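Purkus: a little table of alloy hardness readings

Hi! I'm Tirta Tarigan, and I put this dataset together because I got tired of retyping numbers out of my old lab notebooks. It's 395 hardness readings taken on 41 small samples of tin bronze and brass, plus the notes I scribbled next to them (spelling fixed, mostly).

What's in the folder

readings.csv has one row per indent: sample code, load, reading, and which side of the sample I was on. samples.csv has the composition as I weighed it out and the annealing temperature, either 300 or 550 degrees Celsius. Join them on the sample code and you're set.

Codes starting with J came from the Jundum batch, and D means Donum. The D samples were cast in July by Ľubica Hubáček, who pours much cleaner than I do — expect less scatter there!
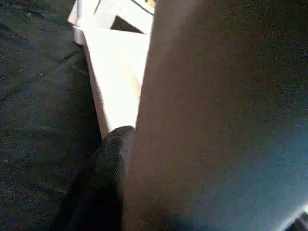
Known problems

A few J samples have the load column blank. I've left those empty and I'd drop them if you're fitting anything. J17 also has two readings that look way too high, probably an indent too close to the edge, but I kept them in.

Using it

Do whatever you like with it, just mention Purkus somewhere. If you find a mistake, write to me with the sample code and the row number. I usually get to the mail on Thursday evening.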